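The Last Bus to Latley

Missed the 4 by a minute. Saw the tail lights go round the feed store and that was that.

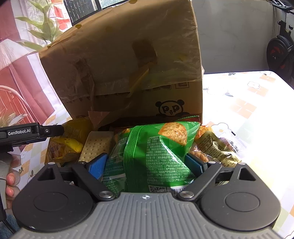
So, the depot at Irkville. One bench, one heater, one clock running slow. My sister had called at noon and said come now, don't pack, just come. I packed anyway. Two sweaters and Dad's good shoes, in case. I hated myself for the shoes.

The woman at the window didn't look up. Next bus is at six, she said, if the road's open. Was it going to be open? She shrugged. February.

I sat. Got up. Read the route map, all 18 stops, Rikisholm at the top and Latley way down by the river where the paper had peeled. Sat again. Tried the phone and got the hum you get out there, no voice in it.

A man came in with snow on his hat and a dog under his coat. He asked where I was headed and I told him. Then I told him the rest, I don't know why, the hospital, the shoes, the eleven years I hadn't been home. Eleven years over a boat. It wasn't even a good boat.

He said he had a truck.

You don't get in trucks. Mother's first rule, before please and thank you. I got in the truck.

The heater stunk of dog and oranges. We did forty the whole way and he never asked me one more thing. Past the quarry, past the church, past the mailbox with 1081 on it that Dad painted himself, crooked, and woudn't ever fix.

Stop, I said. Stop here.

The kitchen light was on. My sister's car in the yard — and somebody at the sink, tall, one hand on the counter, running water into the kettle.

I left the shoes on the seat. Had to run after the truck for them, yelling, half way down the hill in my socks becuase I'd already kicked off my boots on the porch.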